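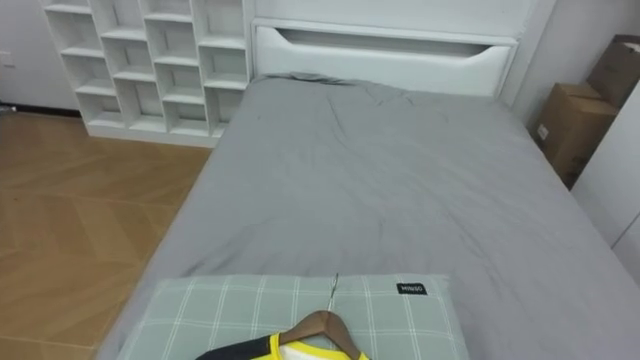 What does Virkton do?

Virkton finds clothing and soft household goods in a robot's head camera view, works out how they can be picked up, and hands your controller a plan for moving them.

Virkton is the perception and planning package from Femstead for teams whose robots work in bedrooms, laundries and cupboards. We've been at it for a good while now, and most of what's in the current release came out of long conversations with the people who use it (and the odd grumpy email, which we do read). If your robot has a head camera, at least one arm and a computer on board that runs Linux, there's a fair chance it will suit you. If you're not sure, drop us a line and we'll talk it through before you spend anything.

What it looks for

A garment on a hanger is really three problems at once. There's the hook, which is thin and shiny and tends to drop out of depth images. There are the shoulders of the hanger, half covered by fabric. And there's the garment, which can be lying in any shape it likes. Virkton keeps a separate estimate for each and only joins them into one object when they agree with one another. A silver hook lying across a plaid pillow gives the detector plenty of lines to sort through, and the pattern filter was written with checks and tartans in mind. Bright trim helps a great deal. A yellow collar against a white lining gives the neckline tracker a clean edge to follow, even when the rest of the garment is out of view.

Where the camera can only see part of an item, Virkton marks the remainder as unknown and leaves it that way. Your planner can then ask for a head tilt before it commits to a grasp. Older versions guessed at the missing part, and we're rather glad to have seen the back of that.

White furniture on white walls

Anyone who has worked in a real bedroom will know this one. Open shelving, headboards and cabinet doors in plain white give stereo matching very little to hold on to, and a planner that can't find the front of a shelf will happily drive a wrist into it. The surface fitter in Virkton leans on shadows inside compartments and on the straight edges between panels, then fits flat surfaces to whatever it has. It keeps a margin on each one, and you can widen the margin in the settings if your arm is on the heavy side.

The bed itself is treated as a soft support. Wrinkles in a fitted sheet are kept in the height map and left out of the obstacle list, so the arm doesn't go the long way round every fold.

Planning and control

The planner takes the joined object, the surfaces around it and the reach of your arm, and returns up to five candidate motions ranked by clearance. You can take the first, or send the lot through your own scoring. Plans come out as timed joint trajectories with a force limit on each segment - handy when a sleeve catches on something partway along and you would like the arm to stop and wait.

We don't supply a low-level controller. Virkton publishes at 12 updates a second and expects your own loop to run a good deal faster than that underneath. There are ready-made adaptors for the common message formats, and the plain socket interface is documented in full for everybody else.

Tooling

Every licence includes Nusby, our replay and labelling tool. Load a recording, scrub to the moment things went sideways, and you'll see the camera view, the object estimates and the chosen plan side by side. You can correct a label by dragging its outline, save the correction, and rerun the session with it in place. Nusby also exports a short report that you can attach to a support request. Please do this if you can! It saves such a lot of back and forth.

The garment model that ships with the package is called Vũ. It was trained on more than 655 hours of head-camera recordings of shirts, jumpers, pillowcases and hangers being handled on beds and in wardrobes. You can fine-tune it on your own recordings from inside Nusby, and your recordings stay on your own machine throughout.

What you'll need

A colour camera at head height, with depth preferred. Colour only will work, though grasp planning is then limited to items resting on a known surface.
A calibrated transform from camera to arm base. The calibration wizard covers this and prints its own target sheet.
58 GB of free disk space, most of which goes to the models and sample sessions.
A graphics card on the robot, or a wired link to a computer that has one. Wireless links do work, and we'd still ask you to start with a cable.

Known limits

Black fabric in deep shadow remains hard going, and a dark shoulder panel may come back as a hole in the garment until the head moves. Sheer curtains confuse the surface fitter. Two hangers hooked together are reported as a single item with a warning attached, and separating them is left to your own routine for now. We're working on that for the April release.

Licences and trying it out

Virkton is licensed per robot, with a lower rate for universities and TAFEs. The trial is the full package, Nusby included, and it doesn't ask for a credit card. Updates are free for as long as the licence is current, and you can stay on an older version if you're in the middle of a project and would sooner leave things be.

Support is by email and by video call on weekdays. We also keep the help line open on Saturday mornings until midday, as plenty of our users seem to do their best tinkering on the weekend. For a quote, tell us which arm and camera you're using and how many robots you have in mind, and mention any unusual furniture while you're at it.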